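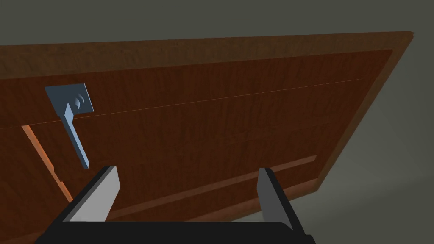
A door is one of the first things a robot meets in a home, and one of the hardest. At Nevetora, a small research group in Prekthorpe, the engineers have decided that their machine should meet it many times in simulation before it touches a real handle.

Their method, called Koech, works in a simple order. The robot tries a task in a virtual room. When it fails, the software keeps the failed try and changes one thing for the next: the weight of the door, say, or the height of the handle. The group has now collected 823 failures in this way. For two years they used to delete them.

"We were throwing away the part we needed," one engineer told me, a little embarrassed. 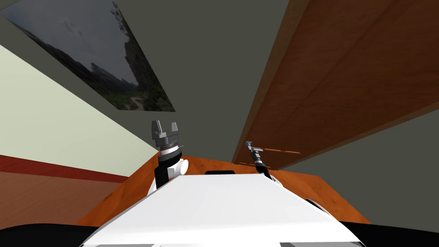 Using two arms makes the problem bigger. Each gripper has its own camera view, and the arms must not disturb each other when they work near furniture. In the older method, the software planned one arm and then the other. Koech plans both together, and this is slower — nine seconds for a single plan, on a good day.

The next test will be on real doors, at a former school in Prirngate. The hinges there are old, and the group has not yet found a good way to simulate rust.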